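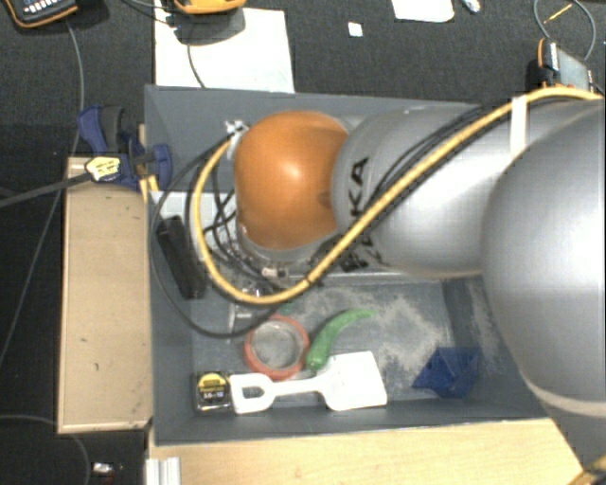
By Dinesh Hegde
Bench notes, Zivent Automation, Tuscombe
Filed under: Picking, Household tasks

How to test whether an arm can clear a junk drawer

Emptying a drawer of mixed items is a fair test of household automation. A person does it without planning. An arm has to find each item, choose a grasp, reach in without striking the walls, lift, and put the item somewhere. The procedure below measures how far a given setup gets. It assumes a working arm with a gripper fitted and calibrated, and an emergency stop within reach.

1. Choose the container

Use a rigid bin with smooth walls. High walls make the test harder, and most kitchen drawers and storage tubs have them. Clamp the bin or block it against something heavy. If it shifts during a run, the stored wall positions are wrong and the run is void.

2. Choose the items

Mix shapes, not just sizes. A workable set includes a ring, such as a roll of tape; a flat utensil, such as a spatula; something compact and dense, such as a tape measure; and something curved and organic. A green chili pepper serves well for the last one. Add a long item and let it lie at an angle. Nine items is enough for a first session.

Place a few items close to the near wall. Fingers that close easily in the middle of the bin may have no room to open there, and a large share of failed grasps come from this strip.

3. Route the cables

Leave enough slack for the wrist to turn through its full range, then run the arm at low speed to every corner of the bin and watch the loops. A loop that hangs below the wrist can catch on an item or drag across the wall. Strap the bundle to the upper link and check the strap again after the first 30 picks. Cables also block the view of any camera mounted outside the bin, so take the planning image with the arm parked clear.

4. Set the limits

Enter the four walls and the floor as collision surfaces. Set the floor a few millimeters high for the first session. Thin items will be missed, but the gripper will survive. Lower the value once the approach is repeatable.

5. Run and log

For each attempt, record the item, the grasp point, the result and the cause of any failure. Use fixed categories: not seen, no valid grasp, slipped, collided, dropped in transfer. Free-text notes are hard to sort after 1000 attempts.

Do not reset the bin after a failure. A disturbed pile is part of the job.

6. Read the results

Anjana Wickramasinghe ran this procedure at our Holloway site in February, for 3000 attempts. Compact items were reliable. Flat items lying on the floor of the bin were the weakest group, followed by anything resting against a wall.

On that evidence, an arm can empty most of a drawer under supervision. It cannot yet be left alone with one. Sorting the contents and putting them back in order is a separate test, covered in the Skokville notes.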